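I've been trying to drink more water this autumn, mostly because my physio, Igor Polák, keeps going on about it. So I got one of those apps, and yesterday it told me I'd managed 1,837 ml before tea. I felt very smug and then spent the whole evening running up and down the stairs!

The trouble is what it does to the recycling. We get through so many plastic bottles in this house, and the bin by the back door fills up quicker than I can empty it. 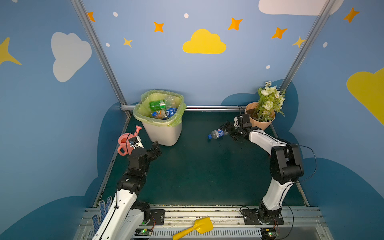
What I'm doing instead

I've ordered a proper flask from Eden (the tall green one – I dithered over the colour for a week) and it should be here before December. Until then I'm refilling old bottles from the tap and keeping one in the fridge door.

My sister says to squash the empties before they go out, so you fit more in. 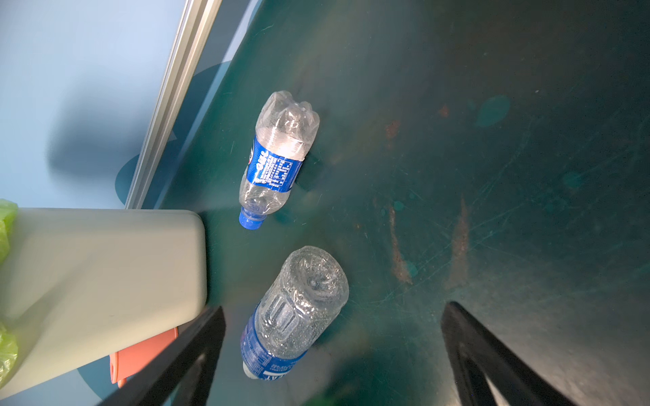
She also swears by a slice of cucumber, which I tried on Sunday and didn't like one bit. Mint is nicer, if you've got some growing. Ours died in the hot spell and I still haven't replaced it.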